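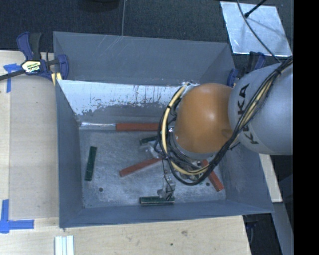
Caring for Signed Photos, Props and Other TV Keepsakes at Home

By Getachew Woldemariam

Reality shows send a lot of stuff out into the world. Cast members sign photos at malls and county fairs, production companies clear out wardrobe, and fans trade call sheets, crew jackets and mugs. Most of it ends up in ordinary houses, in a closet or on a wall, and most of the damage I see is from light, damp and tape.

I've kept this sort of thing for a long time, mostly from competition and auction shows, and my list stands at 246 pieces. These are the tips I give people who write in.

Signed photos

Glossy 8x10 prints are what most people have. Hold them by the edges. Skin oil leaves a mark that may not show for a year and then won't come off.

Let a fresh signature dry before you do anything with it. Paint pens and silver markers stay tacky longer than you expect. I leave new ones face up on a shelf overnight with nothing on top of them.

Don't wipe the front of a signed photo with anything wet. Glass cleaner will take off marker ink in one pass. If there's dust, use a soft, dry makeup brush and work from the middle toward the edge, going around the signature.

Sleeves should be polypropylene or polyester. Old vinyl pages, the kind with a strong smell, will stick to the print and pull the ink when you finally take it out. If a photo is already stuck in a vinyl page, don't peel it. Slit the page along the sides with a small blade held away from the print, lay it open and see how much comes free by its own weight. If the signature is stuck, stop there and leave it for a paper conservator.

Write nothing on the back with a ballpoint. A soft pencil, pressed lightly near a corner, is fine for the name and the place you got it.

Framing

The signature should never touch the glass. Ask for a mat, or for spacers if you don't like the look of a mat. Cheap frames from the craft store are fine if you replace the cardboard backing with acid-free board, which you can buy in big sheets and cut with a utility knife.

UV glass or UV acrylic costs more and helps, though it doesn't stop fading. A blue felt-tip signature across from a south window will go even behind good glass. Hallways are the best walls in most houses for this. Bathrooms and the wall behind the stove are the worst.

Hang heavy frames from two hooks. They stay level and you won't be nudging them straight every Monday when you dust.

Put small felt or rubber bumpers on the bottom corners so air can move behind the frame. On an outside wall this matters more, as those walls get cold in winter.

T-shirts, jackets and wardrobe

Wash or don't wash? If it was a giveaway shirt from an audience taping, wash it cold, inside out, and hang it to dry. If it was worn on screen, or if it's signed, don't wash it. Air it out on a padded hanger in a room with the shades down, then store it flat.

Fold wardrobe with plain white tissue in the creases and refold it along different lines now and then. I do mine every June when the winter clothes go away. Colored tissue can bleed if it gets damp.

Signed fabric is hard to preserve. Some people iron over the signature with a cloth in between to set the ink. It works on cotton with a fabric marker and it ruins anything with a coating, so test the iron on the inside hem first. I've stopped doing it on satin crew jackets after I left a shiny patch on one from Ellard, a restaurant makeover show that ran for 4 seasons and that hardly anyone remembers. The jacket is still a good jacket. The patch is right under the logo.

Moths like wool and anything with food on it. Cedar blocks smell nice and do a little. A zippered cotton bag does more. Check pockets before you put anything away, gum and candy especially.

Mugs, caps and other small merchandise

Printed mugs should be washed by hand if you care about the print. The dishwasher takes off the metallic inks first, usually the gold. If you drink from the mug every day, accept that and buy a second one when they're still cheap.

For baked-on tea or coffee stains inside, make a paste of baking soda and water, leave it for a few minutes and rub with a soft cloth. Keep the paste off the outside.

Caps keep their shape over an upturned bowl. Stacking them one inside the other is OK for a move but not for years. For a greasy sweatband, dab with a little dish soap on a damp toothbrush, blot it and let it air dry. Old caps have cardboard in the brim, so never soak them.

Bobbleheads and plastic figures get sticky with age. Lukewarm water with one drop of dish soap takes off most of the stickiness. Dry them right away. If it comes back, the plastic itself is breaking down and it should be kept apart from the others.

Props

Props are made to look right for a few seconds on television, so they're often weaker than you'd think. Foam painted like stone, balsa painted like oak, resin bottles. Pick them up from underneath with both hands, and never by the handle.

Dust painted foam with a brush and nothing else. No polish and no spray. Hot glue lets go in a warm attic, so if a piece comes off, keep it in a small bag with the prop and glue it again with a flexible craft glue when you have time. I keep a shelf in the garage for repairs waiting to be done, and it's always full.

Real metal props, such as trophies from a finale, are mostly plated. Metal polish goes straight through thin plating. A dry microfiber cloth is enough.

Paper: scripts, call sheets, tickets

Take out paper clips and rubber bands. Staples can stay if they aren't rusty. Unfold the paper, put it in a folder and put the folder in a box that lies flat.

Audience tickets on thermal paper fade to nothing. Photocopy or scan them the week you get them. Heat turns them dark, so keep them off the top of the cable box and out of the car.

Don't laminate. People ask me this more than anything else, and it can't be undone.

If a script smells of smoke or basement, stand it open inside a lidded tub with an open dish of baking soda next to it — next to it, not on it — and change the dish weekly until the smell is down to something you can live with.

Where to store things

An inside closet on the main floor beats an attic or a basement. Keep boxes off the floor on a couple of boards or a low shelf. A leak from a water heater travels farther than you'd believe, and cardboard soaks it right up.

I use lidded plastic tubs for fabric and merchandise and archival cardboard boxes for paper. I had a set of stacking tubs from Vonon with lids that warped in the first summer, so check that yours close at all four corners before you buy more. Sokix tubs have held up better for me, though the latches are stiff. Put a silica gel pack in each tub, and write the date on the pack so you know when to swap it.

Don't fill a tub to the point where you can't lift it alone. You'll drop it.

Label the short end, where you'll see it on the shelf. Mine have the show, the type of item and a number that matches my list.

Keeping a list

A notebook or a spreadsheet will do. For each piece, put down what it is, where you got it, what you paid and the condition. Take a picture of the front and the back. Keep the receipt or the ticket stub with it if there is one, as a signature with a story and a stub sells more easily than a signature alone.

If the whole collection would cost more than a little to replace, call your insurance agent and ask what the homeowner's policy covers. Many people find the limit on collectibles is low. Keep a copy of the list somewhere other than the house.

Selling or giving away

Signed photos from minor cast members go for less than people hope. I sold a cast-signed poster from Feyisa, the baking contest, for $150 the week after the finale. The same poster brought $100 a year later. If you mean to sell, do it while the show is still on the air.

For mailing, put a photo in its sleeve, then between two stiff boards larger than the print, and tape the boards to each other and never to the sleeve. Fold over the end of every piece of tape so the buyer can get it open without a knife. Posters go in a tube with crumpled paper at both ends, rolled with the picture side out if the paper is heavy.

Schools with a theater program will often take props and wardrobe you're tired of. Call first and ask what sizes they can use.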